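Tulips keep flopping and the colors look wrong together, help with two small arrangements?
Posted in Flowers & Table Settings

Ruba Moussa
Hi everyone, long-time reader, first time I've had to post. My sister is having a lunch on Sunday and I said I'd do the flowers, which seemed like a very easy thing to say back in January. It's one long table and she wants two low arrangements on it, both in clear containers because that's what she owns and she's not buying more. I picked tulips because they're everywhere in February and I love them.

So I did a practice run last night with a mixed bunch from the grocery store. Dark red, bright red, a couple that are so dark they're nearly black, and one orangey yellow one that I threw in because it was pretty. Two problems. One, by this morning they had all bent over in different directions like they were trying to leave. Two, the orange one makes the rest look muddy, and I can't work out if that's the color or where I put it.

I cut the stems at an angle, I used the little packet of flower food, and the water was up to the top. The containers are plain, straight sided, maybe as tall as my hand. Do I need foam? Wire? Different flowers? I'd rather not spend more than $20 on top of what I've already spent. Thanks!!

Hiba Hattar
just use roses

(ok sorry, longer version: my aunt does all the family tables and she won't touch tulips for anything that has to look the same at noon as it did at nine. roses or carnations. carnations are cheap and they last forever. if you have to have tulips put a penny in the water)

Georges Mahasneh
Please don't go and buy roses, Ruba, you're most of the way there already. I've been doing tulips for our winter supper for years and made every mistake you can make with them, including the year I left two buckets next to the radiator.

The bending first. Tulips keep growing after they're cut, and they lean toward the light, so some movement is just what you get. But water up to the top isn't helping you. Try a couple of inches, cold, and change it every day. And recut the stems right before they go in. While they're waiting, roll the whole bunch up snugly in newspaper with the heads level, stand it in a bucket of cool water and leave it somewhere dark overnight. They come out so much straighter! I do this Saturday night for a Sunday table and it has never let me down (apart from the radiator year).

Then length. I'm guessing your stems are too long for the containers. If the container is as tall as your hand, I'd want the flowers standing maybe half again above the rim, no more. Cut less than you think, hold one up against the side, cut again. It feels brutal and you'll be convinced you've ruined them.

No foam. Tulips hate it, the stems are soft and you end up mashing them in. What I do is make a grid across the opening with clear tape, the narrow kind, and drop the stems through the squares. Mine is Stosness tape from the craft store but any clear tape will hold if you dry the rim properly first. It costs next to nothing, so your $20 is safe.

Now the color, which is the fun part. Before anything goes in water I lay every stem out flat on the table with the containers standing right there, and I sort by eye.
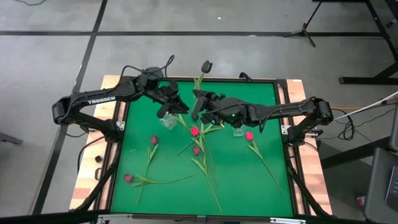 Do it on something plain if you can, green or gray or an old sheet, because a patterned tablecloth will fool you every time. Then start with the darkest ones. I put the near-black in first, low and a bit off center, then the dark reds close around it so they read as one deep patch, and only then the bright red, facing up and out where people will see it. Your orange isn't wrong, it's probably just stuck in the middle where it's fighting everybody. Pull it to the edge, set it lower than the rest, let it peek out from under a leaf. Or if there's only one, leave it out and give it its own little glass by the kitchen sink. I've done that more than once and got compliments on the sink!

One more thing -- strip any leaf that would sit under water, but leave the top pair on. Those leaves fill the gaps for you and you won't need greenery.

Don't bother with the penny, I tried it two winters running and couldn't see a bit of difference. Let us know how the lunch goes, and which way you went on the orange one.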